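Speaker notes – Shared kitchens in small workplaces
Sunday session, second half of the morning

Slide 1. Title
Wait for people to sit down. Say who the talk is for: anyone who runs a building where several small firms share one kitchen. Mention that handouts are by the door.

Slide 2. Where this comes from
I manage the Prudelow building. We have 46 people across 3 firms. Dimance has the ground floor, Berge and Tevura split the upstairs. They all use one kitchen. When I took over, most of the complaints in my inbox were about that kitchen. Heating came next, then parking.

Slide 3. What people complain about
Read out a few of the emails, names removed. Washing-up left overnight. Milk going missing. A cupboard claimed by one firm with a sticky label. Pause here – people usually laugh and someone will have a worse story. Let one person tell theirs, then move on.

Slide 4. What we tried first
A rota on the door. It lasted until the first holiday period and then the gaps were never filled. Explain why: people swapped days by word of mouth and the sheet stopped matching what was agreed. Don't spend long on this one. 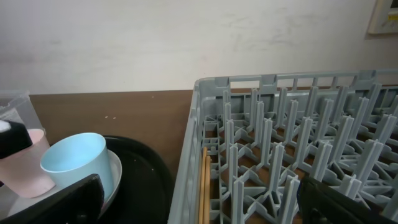 Slide 5. What we do now
Each firm has one named contact, changed every June. The contact doesn't clean. They pass on messages and order supplies. Everyone washes their own things and puts them away the same day. Anything left on Friday evening goes in a box under the stairs for 2 weeks, then to the charity shop.
Say clearly that the box was unpopular to begin with. One of the firms asked for it to be stopped. We kept it and put the rule in writing in the tenancy pack.

Slide 6. Money
Each firm pays 80 pounds a quarter into a kitchen fund. It covers tea, coffee, washing-up liquid, sponges and bin bags. Milk is separate – firms buy their own and write the name on it. If asked about splitting the cost by headcount: we looked at it, and the arguing would have cost more than the difference.

Slide 7. Layout
Short slide. Keep the kettle away from the sink so two people can use the room at once. Put the bin where you can reach it from the draining side. Leave one shelf unassigned for visitors' mugs.

Slide 8. Questions
Likely ones: dishwashers (ours broke and we didn't replace it), fridge clear-outs (last working day of the month), allergies (see handout, page two).
If there is time, go back to slide 5 and show the wording of the box rule. Finish by 12.30, the room is needed for lunch.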